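Snack Counter Season

18/07/2022

So I have a new rule for summer, and the rule is that dinner prep happens where the people are. For years I chopped everything with my back to the room, missing all the gossip, and then carried plates out to folks who had already filled up on chips. Now it all goes on the long counter, right where the kitchen tile ends and the wood floor starts, and whoever wanders by gets fed. It's not fancy. It's carrots, mostly!

Italo Testa is to blame for the carrots. He lives two doors down and came home from the farm stand in Otthorpe with a sack of them so heavy he had to set it down on my steps and rest. (He had gone for peaches.) I took what I could, and I've been peeling and cutting sticks ever since, a pile on the green plate and a white bowl kept close by for anyone who wants to carry theirs off to the sofa.
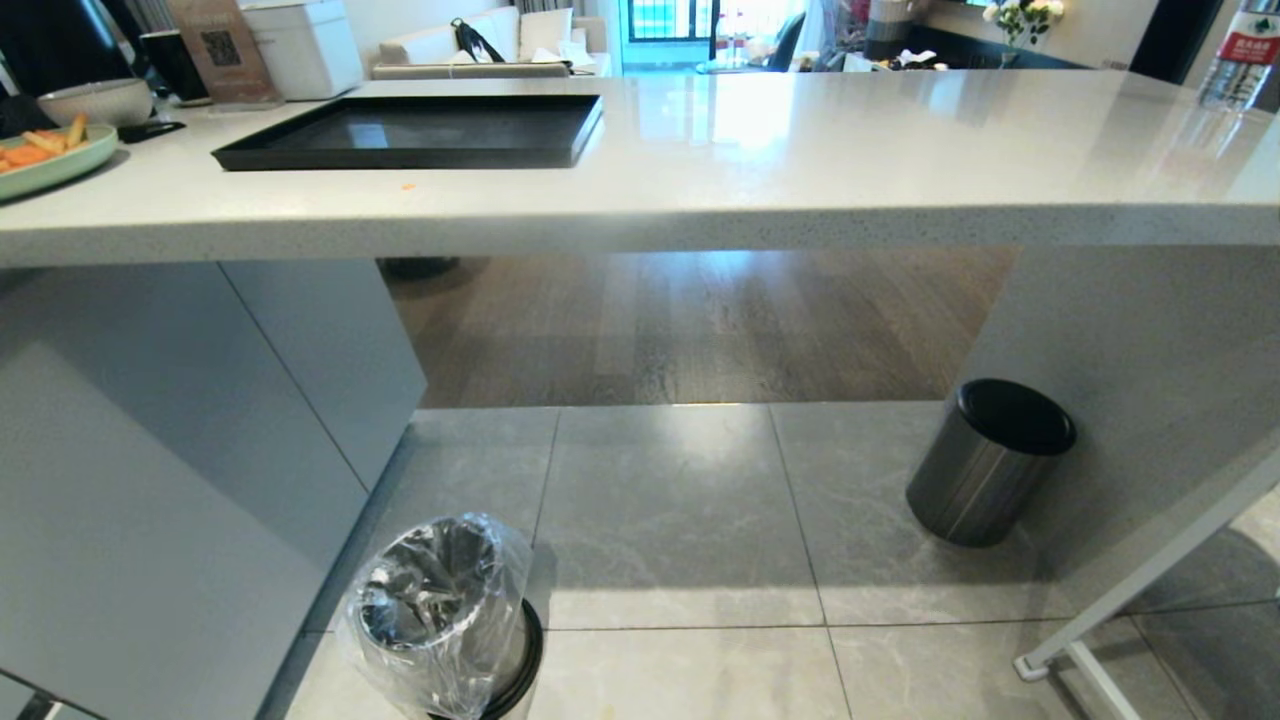 What goes next to the carrots

Dips, obviously. My current favorite is white beans, lemon, 2 cloves of garlic and more olive oil than you think is decent. Throw it all in the blender, taste it, add salt, taste it again. If it's stiff, a spoonful of water loosens it right up. I've also been making a yogurt one with chopped dill and a grated cucumber, and you do need to squeeze the cucumber out or you'll have soup by the time your friends find parking.

My sister swears by the roasted pepper spread from Zuccaro, straight out of the jar, and I'm not too proud to admit it disappears faster than mine does. I put it in a nice bowl and say nothing.

For drinks I keep it easy: cold water, plus a pitcher of whatever cider Rustik has on tap that week, cut with seltzer. The Cidar people do a dry pear one that I'd drink all summer, only the shop runs out by noon and I'm never up and dressed in time. 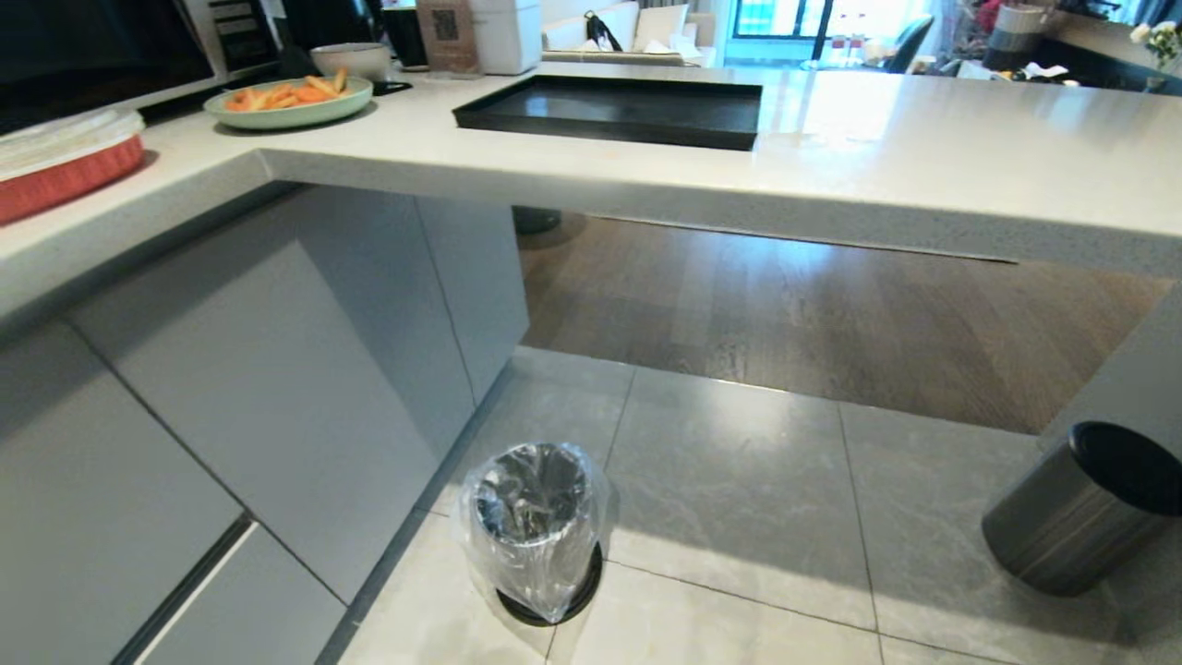 The part I'm still working on is the order of things. I used to cook the hot dish last, thinking it would be fresher, and then I'd be sweating over it with 4 people asking where the forks were. These days anything that can be put together early gets put together early, and I cover it and park it at the end of the counter. The red-orange baking dish with the fluted sides is the one I reach for every time, and with plastic wrap over the top it can sit beside the carrots and look like I have a plan. The wrap comes off before the oven, please. I say this as a person who has learned it the smelly way.

Timing for a vegetable bake, if you want it: a hot oven, foil on for the first half, foil off for the second, and then leave it alone on the stove for a bit before anyone gets a spoon in there. I like breadcrumbs on top. Italo likes cheese on top. We've done both on the same dish, split down the middle, and people take sides in a way I find very entertaining.

I'm also trying to keep flowers out in the living room all through the summer, white ones if I can get them. They go with everything and they make my messy surfaces look a little more on purpose. By September I'll be back to soup and stale bread, so if you have a carrot recipe that isn't cake, leave it in the comments. I have a lot of carrots left.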